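Workshop notebook, Jidmont bench room
13 April 2024

Table top, finishing trial, continued from the January entry.

Top came back from Rostden after flattening. Checked with the long straightedge along the grain and on both diagonals. The hollow recorded in January near the window end is gone. A slight crown remains across the width, too small to get the thinnest feeler under, so left alone.

Sanded by hand through the usual grades, finishing at the same grit as the sample boards. Vacuumed, then wiped down with a barely damp cloth to raise the grain. Left for 60 minutes with the door shut. Light final pass with a fresh sheet, along the grain only. The cork block gave a more even result than the rubber one, which loads up at the corners and drags.

Room at 19 degrees when I started, and no change by the end of the morning. Heating off throughout.

Looked the surface over under the low side lamp before opening any oil. Pale and fairly even in colour, but the figure is stronger than on the sample boards and the darker streaks will go darker again once finished. Worth telling Ezzat before they see it, as they chose from sample 3 and that board has hardly any streaking. 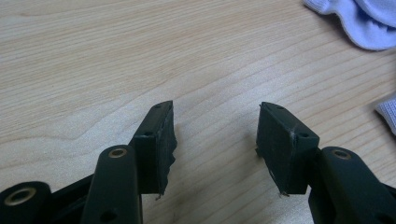
Table top, bare area. Wavy grain on the diagonal, a few darker streaks, faint smudges lower down.

The smudges need sorting out first. Tried a soft eraser on one: some improvement. White spirit on a clean rag did more, but I want to see it in daylight on Monday before calling it clean. If any are still there, another light pass over the whole top. Spot sanding is not acceptable – it showed as a dull patch under oil on the Drelier shelves and we ended up taking the lot back.

Oil test on the underside, near one end where the frame will cover it. Two patches side by side, masked off with low-tack tape:

Patch A: Drelier hard oil, clear, one thin coat, wiped off after 13 minutes.
Patch B: same oil with the white tint, same method.

A yellows the wood more than I would like. B holds the pale colour but sits in the open grain and looks slightly chalky from a low angle. Neither judged dry yet. Do not stack anything against the underside.

Rags laid flat outside on the rail, to go in the metal bin once stiff.

To do:
Check both patches for colour and feel.
Water ring test on A and B once cured.
Ask Rostden which abrasive they finished with. The scratch pattern was coarser than expected and cost two extra sheets.
Order more of the fine discs, box is nearly out.
Edge profile still not agreed with Ezzat. Leave the edges square until it is.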